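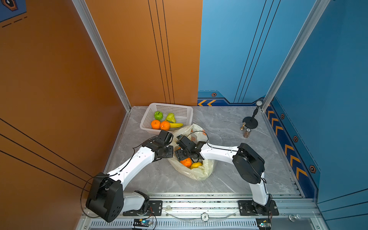
Someone on the Stovdale list asked on Friday whether we could start with one arm and add the second one later. I'd say no, if the task is going to be the fruit bag. We tried that order last year and ended up redoing most of our work. Longer answer further down, under the quoted part.

Re: [robotics-club] Fruit bagging task, two arms, what to practice first

The original question, for anyone who joined the list after it went out:

> Hi all,
>
> We are a new team and have until the end of January to get
> something ready for the Ondimon round. We picked the grocery
> task, fruit and a plastic bag on the table, two arms on a rail.
> We have 2 students who have done any of this before and the
> rest are learning.
>
> Three things we would like to know.
>
> 1. Is it worth getting one arm working first and then adding
> the second?
>
> 2. How many practice runs did other teams record before they
> trained anything? We have 47 and the results are poor. The
> arm goes to the right area and then closes on nothing.
>
> 3. Does the kind of bag matter? We have been using whatever
> people bring from home.
>
> Thanks,
> Stovdale team

Taking these in order.

1. One arm first

With rigid objects you can do a lot with one arm. Our first project was moving blocks between trays and one arm was fine. A bag is different. It's light, it slides when you touch it, and the opening closes up if you pull on the wrong side. Most of the useful moves need one gripper holding the edge of the bag while the other one does something with the fruit. If your students learn to drive one arm alone, they pick up habits that don't help, like pushing the bag against the basket to keep it still.

What I would do is put two students on the controls from the first session, one per arm, and have them talk to each other. After a few sessions let one person try both. Some people can do it quickly and some never get comfortable with it, and you want to find out which early on.

Also watch the space above the bag. Both grippers want to be in the same place, and if the two drivers come in at the same height they'll bump. We made a rule that the left arm goes in first and the right arm waits until the left one has stopped. It's slow but we stopped breaking fingers. When the students got better we dropped the rule.

2. Number of runs

47 isn't many for this task. We recorded 476 before we had a version we were willing to show to anybody, and a good part of those were thrown out. I wouldn't aim for that number as such. Look at what is in the runs you have. When we went back through our first batch we found these problems:

Every run started with the fruit in the same position. The arm had learned where the orange was that week. As soon as we moved it over by the width of a hand, it went to the old spot and closed there. This sounds a lot like what you describe.

Different drivers did the steps in a different order. One student opened the bag first, another picked up the fruit first and then looked for the opening. Either order can work, but mixed together they gave us an arm that hesitated halfway.

Long pauses. People stop to think, and the pause gets recorded. We cut out anything longer than a couple of seconds.

Write down the order of steps on a piece of paper and tape it up where the drivers can see it. Change the fruit position every run. Rotate the bag too. If you do only those two things and record another batch the same size as your first, I think you'll see a difference.

Keep a log. Ours is a plain spreadsheet with run number, driver, which fruit, where the bag opening was facing, and a yes or no for whether it finished. We tried the Zinance tool for this for a while and went back to the spreadsheet because more people could edit it.

3. The bag

Yes, it matters. Thin produce bags stick to themselves and are hard to open even by hand. Stiff ones with handles are easier to grip but spring back. Choose one type, buy a pack, and stay with it until the task works. Then bring in a second type. If you change bags every week you won't know whether a bad day was the bag or the training.

Replace the bag when it gets soft. We used one for 23 runs and by the end it had no shape left and the grippers couldn't find an edge. Now we switch at the start of every session.

On fruit, round ones are the easiest place to start. Oranges are good. Lemons are smaller but the ends give the fingers something to hold. Pears roll in a curve, and bananas need their own approach because it depends a lot on which side you come from. We left bananas until last.

Plastic fruit is fine for practice but check the rules on whether the real thing is used on the day. Real oranges are a good deal heavier.

Two other points you didn't ask about.

Check the cables before each session. They need enough slack for the full reach of the arm but not so much that a loop can catch on the basket. We lost an afternoon to a connector that had been pulled halfway out.

Don't move the cameras once you've started recording. If someone bumps one, stop and put it back before the next run. We marked the position of ours with tape.

If it would help, I can send the step sheet and a blank copy of the log. The sheet was written for the Wan practice round, so the scoring column is wrong for yours, but the steps are the same. Reply to me off list and tell me which file format you want.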